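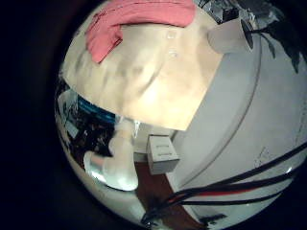 Griverden Household Reuse Scheme
Progress report to the Dirketti Fund
March 20, 2025

Prepared by Innes Moncrieff, scheme coordinator

1. Where we are

The scheme has now been running from the Sutherland Street unit since January. The lease was signed later than planned, which cost us the first half of the month, and collections started once the shelving was in. We have taken in 1,740 kg of household textiles to date, mostly bedding, towels and curtains. Clothing is still being turned away and passed to the two charity shops on the High Street, as agreed in the grant letter.

Of the households on the Griverden estate, 75 have signed up for a regular doorstep collection. The target for this stage was higher. Uptake is good in the lower blocks and poor in the terraces, where the leaflets went out with the council tax bills and were probably not read. We will deliver the next batch separately.

2. Sorting and grading

Callum Paterson has run the sorting since the start. Items go into one of three grades: fit to give out, fit for cutting into cleaning cloths, or fit only for the rag merchant. The middle grade has turned out larger than we allowed for. Old towels in particular come in with frayed edges but plenty of wear left in the middle.

We began by grading on colour as well as condition. Callum dropped this in the second week as it slowed the work down and the people taking the cloths did not mind. White and cream items are kept apart for washing only. 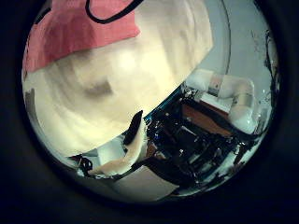

Pink and cream fabric at close range.

3. Giving out

Bedding packs go out through the housing office and the family centre. Demand for single duvets is well ahead of what we receive. Curtains are slow to move as few come in a standard drop, and we have stopped accepting pairs without matching lengths.

Cleaning cloths are sold by the bag to small workshops. Tridum has placed a standing order and pays on delivery. Income from cloths so far is £370, all of which has gone towards laundry.

4. Spending

Rent and insurance are on budget. Laundry is over, even after the cloth income, and we expect it to stay over until the second washing machine is connected. The plumber's quote was higher than the figure in our application. We ask the Fund to agree to moving the unspent leaflet money across to cover the difference. Van hire is under budget as the collection round is shorter than expected.

5. Problems

The roller door stuck twice and the landlord has replaced the motor. Damp near the back wall meant that one lot of curtains had to be thrown away. Stock is now kept on pallets.

6. Next stage

Connect the second machine.
Leaflet the terraces again and knock on doors in the evening.
Agree a price list for cleaning cloths.
Find a second outlet for curtains, possibly the theatre workshop.

A breakdown of spending against each budget line is attached. Questions about the figures should go to Innes, and anything about stock to Callum.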